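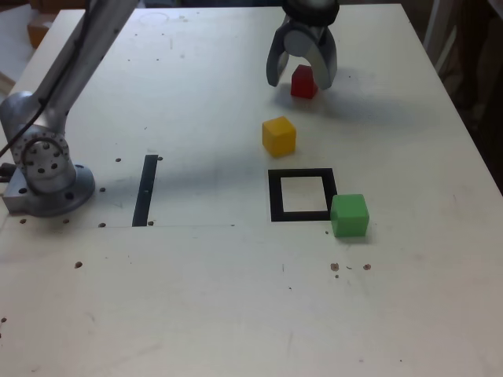 4.2 Do colored cubes tell us anything about sorting?

We doubt it. Pinto and Pai argue that putting small red, yellow and green cubes into a marked square stands in for household tidying, and the Varma task set repeats the claim. Of the 127 trials we re-read, only eight involved any real choice about where a thing belonged. The rest asked for a color and a place – a matching exercise.

Figure 4. Cubes in three colors on a white tabletop, with a black square outline and a black strip taped to the surface.

A taped outline also settles in advance what a cluttered shelf leaves open. Pai's reply, that simple objects keep scores comparable, is fair as far as it goes, but comparable scores on the wrong task are of little use to us. We return to the Hondumura shelves in Section 5.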